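Pendville Seed Swap: Your Questions Answered

What is the seed swap?

It's a big, cheerful room full of people trading seeds! You bring what you saved from your own garden, lay it out on the tables, and take home whatever catches your eye. We run it every February at the Alvarado Hall, and last time 814 packets changed hands (mostly beans, we do love our beans).

Do I have to bring seeds to take seeds?

No. If this is your first year, come empty-handed and help yourself. Next year you'll have more squash seed than you know what to do with.

How should I package them?

Small paper envelopes are best. Write the plant, the variety if you know it, and the year you saved it. Please skip plastic bags unless the seed is bone dry, as it can go moldy in there.

Can I bring seeds from store-bought vegetables?

You can, but check whether the plant was a hybrid. Hybrids don't come true from seed, so your lovely round tomato might give you something quite different. Fun for you, maybe a letdown for the person who picked up your envelope. Just mark it "hybrid" and let people choose. 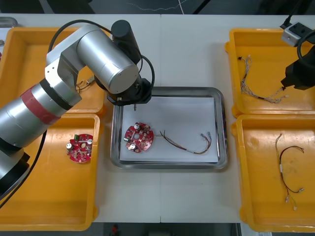
Squash and pumpkins are the other tricky ones. They cross with each other very easily, so if you grew 2 kinds side by side, say so on the label. Ximena Varela grew a zucchini-pumpkin cross last summer that was delicious in soup!

How old is too old?

Onion and parsnip seed is best used within a year. Beans and peas keep for 3 years or more, and tomatoes often longer. Try sprouting ten on a damp paper towel before you bring them.

Is there parking?

Yes, behind the hall, off Totenetti Lane. Bikes can go by the side door.

Who do I ask about a table?

Luuk Visser looks after the tables. Catch him at the hall on any work morning.

Page updated 22/11/2021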